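Guardo estas notas desde que o nosso grupo de moradores começou a acompanhar a venda do antigo matadouro municipal. São conselhos de casa, de mesa de cozinha, para quem quer seguir um negócio de terrenos públicos sem perder os papéis nem a paciência. O português não é a minha primeira língua, por isso escrevo devagar e com frases simples.

## Uma gaveta só para a câmara

Escolha uma gaveta e não ponha lá mais nada. Na minha casa era a gaveta das toalhas de mesa. As toalhas foram para o armário do corredor e ninguém sentiu a falta. Dentro da gaveta estão cinco pastas de cartão:

- editais e anúncios
- atas das reuniões
- cartas que enviámos
- respostas recebidas
- plantas e mapas

Os recibos dos correios ficam agrafados na carta respetiva. Não use clipes: eles agarram-se às outras folhas e depois falta sempre uma página. 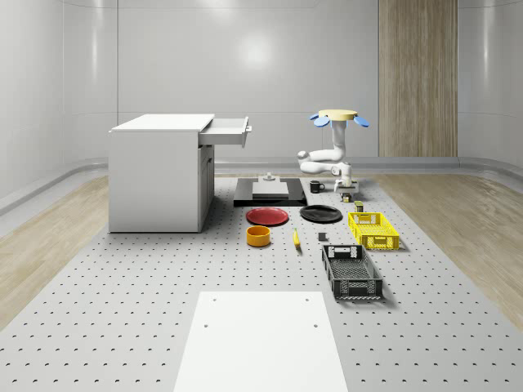 Se tiver crianças em casa, ponha a pasta das plantas por cima, ao contrário do que parece lógico. As plantas são grandes, e dobradas muitas vezes rasgam no vinco. Uma tira de fita de papel no verso do vinco aguenta bastante bem.

## Ler um edital ao pequeno-almoço

O edital da venda tinha 121 páginas. Li-o em duas semanas, um bocado cada manhã, com lápis. O lápis é importante, porque na segunda leitura muda-se de opinião. Comece pelos anexos. No nosso caso, a área do terreno estava no anexo e não era igual à área do texto principal.

Para as páginas não apanharem manteiga, uso uma tábua de cortar limpa, em pé contra o frasco do café, com dois elásticos. Fica uma estante muito razoável.

A Ngân Chu prefere ler no telemóvel, mas depois tem de me perguntar em que página está o quê.

## O calendário no frigorífico

Assim que sai um anúncio de consulta pública, escreva o último dia do prazo numa folha grande e cole no frigorífico. A nossa consulta durou 30 dias. Escreva também uma data uma semana mais cedo, a vermelho, e trabalhe para essa. Em junho muitas pessoas já estão a pensar nas férias, e foi mesmo em junho que abriu o segundo prazo.
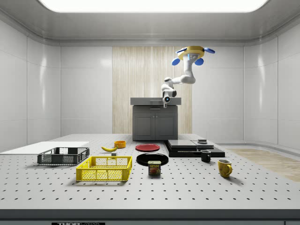 Cada carta deve levar a referência do processo na primeira linha. Faça duas cópias e peça carimbo na cópia que fica consigo. Quando o funcionário diz que não é preciso, peça na mesma, com educação.

## Recolher assinaturas sem estragar as folhas

Juntámos 292 assinaturas em três fins de tarde, à porta da padaria. O que aprendi:

1. Canetas presas com fio de cozinha à prancheta.
2. Um saco de congelação grande por cima das folhas preenchidas, para a chuva.
3. Nome em letra de imprensa antes da assinatura, senão a câmara recusa a linha.
4. Folhas numeradas no canto, a caneta.

O Hiếu Tôn passou tudo para uma tabela na mesma noite. Não deixe isto para depois, que a letra dos vizinhos fica mais difícil com o tempo.

## Chá para a reunião

Para cerca de cinco litros de chá uso duas panelas e faço-o bem forte, antes de sair. Levo-o em garrafas térmicas e junto água quente lá. O limão vai cortado numa caixa à parte. As bolachas secas são melhores do que o bolo, porque as mãos ficam limpas para assinar a lista de presenças.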